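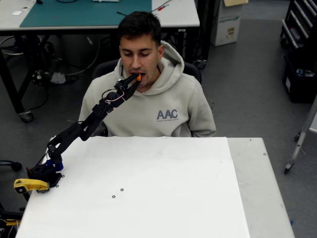
Sudadera con capucha

La sudadera con capucha es una prenda de punto para la parte superior del cuerpo, de manga larga, provista de una capucha unida al escote. Se confecciona por lo general en felpa de algodón o en mezcla de algodón y poliéster. Recibe también los nombres de buzo con capucha, polerón, canguro o, por influencia del inglés, hoodie, según el país.

Tejido

La felpa presenta una cara exterior lisa y un reverso formado por bucles de hilo de fondo. Cuando esos bucles se someten a un cardado mecánico se obtiene la felpa perchada, de tacto afelpado y mayor capacidad aislante. El perchado reduce la resistencia del hilo de fondo y favorece la formación de bolitas en las zonas de roce, en particular bajo los brazos y en los costados.

La fibra sintética acorta el secado y limita el encogimiento. En los tonos jaspeados, como el gris o el beige grisáceo, el efecto se consigue mezclando fibras de distinto color antes de la hilatura; los tonos uniformes se tiñen en hilo, en pieza o sobre la prenda terminada.

Construcción

El patrón básico consta de delantero, espalda, dos mangas, capucha, puños y cinturilla. Los puños y la cinturilla se cortan en canalé, con frecuencia reforzado con elastano, y se cosen ligeramente estirados para que recojan el cuerpo.

La capucha puede ser de dos piezas, con una costura central que va de la frente a la nuca, o de tres, con una banda intermedia que le da más volumen. Puede llevar forro del mismo tejido o de punto liso. Una capucha forrada y de base alta conserva cierta rigidez y, cuando no se lleva puesta, se acumula en pliegues alrededor del cuello; la sencilla cae plana sobre la espalda. En el escote se aplica a menudo una cinta interior que cubre la costura y reduce su deformación.

El cordón de ajuste es optativo. En tallas infantiles suele omitirse, por el riesgo de enganche.

Variantes

Cerrada: se introduce por la cabeza. Admite un bolsillo delantero de una sola pieza, abierto por ambos lados, llamado bolsillo canguro.

Abierta: lleva cremallera central, lo que obliga a dividir el bolsillo en dos.

Sin mangas: de uso principalmente deportivo.

Marcaje

El pecho es la zona habitual para letras, siglas y emblemas, centrados o desplazados a un lado. Los procedimientos más extendidos son la serigrafía, el vinilo termoadhesivo y el bordado. La serigrafía permite tiradas largas con bajo coste unitario. En el bordado se coloca una entretela por el reverso para evitar que el punto se frunza. Los textos de cuerpo pequeño son los más difíciles de reproducir: la superficie irregular de la felpa interrumpe los trazos finos y, tras lavados repetidos, las líneas secundarias pierden legibilidad antes que las siglas de mayor tamaño.

Conservación

Se recomienda lavar la prenda del revés, en agua fría o templada y con la cremallera cerrada, si la hay. El suavizante disminuye la absorción del algodón. Las piezas estampadas no deben plancharse directamente sobre el dibujo. El secado en horizontal evita que el peso de la capucha mojada alargue el escote.

Véase también

Felpa (tejido)
Canalé
Capucha
Serigrafía textil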